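Giving up the second car

We sold the second car in April. I had been meaning to write this up for a while because a couple of people asked how it went, and I keep giving them a different answer depending on the day.

The car was a small hatchback with a lot of miles on it. It needed a new clutch, and the shop in Oltton quoted me $1,546 for the work. I had already put $400 into the brakes over the winter. The car was worth more to somebody who could do the work in their own driveway, so I listed it as is, said what was wrong with it, and a man drove out that same evening and paid $956. I had asked for a little more.

My job is four miles away. Before, I drove it in 12 minutes if the light by the feed store was green. Now I take the bus three days and ride my bike the other two. The bus takes longer than it should. It goes up through the Mackay apartments, waits there, and comes back down the same hill. I have read more library books since spring than I did all of last year, mostly mysteries and one long history of canals that I would not recommend.

The bike is better, but only when it's dry. I bought fenders and they help with the road spray. They don't do anything about rain coming from the front. I keep a pair of pants and shoes at work now.
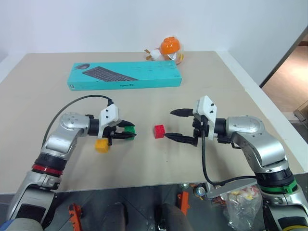 Groceries were the part I worried about. We used to stop at the store whenever we ran out of something, so I was in there four or five times a week. Now we do one big trip with the car we kept and I fill in with whatever fits in the bike bag. Milk is the problem. We go through it faster than I thought, and a gallon takes up most of one side and makes the bike lean.

The only real trouble came in the second month. Sheena had a dentist appointment across town, I had forgotten to put it on the calendar, and the car was at the airport with my wife's suitcase still in the trunk. I called Tadeusz next door and he drove her. I filled his tank the next week, and he said I didn't need to, but he let me. We write everything down now. The calendar is paper and hangs by the back door.

As for the money, insurance dropped and we quit paying for the extra space behind the building. The bus pass eats some of that. I bought the fenders, a better lock, and a rain jacket that I returned and then bought again in a larger size. I haven't added it all up and I probably won't until taxes.

I do miss being able to leave the house at night without asking. My wife feels the same way. When her sister was living close by she'd go over there after dinner on no notice, and that would be harder now.

We said we would try it for a year and then look at it again. Winter is going to be the test. I've priced studded tires for the bike and haven't bought them yet.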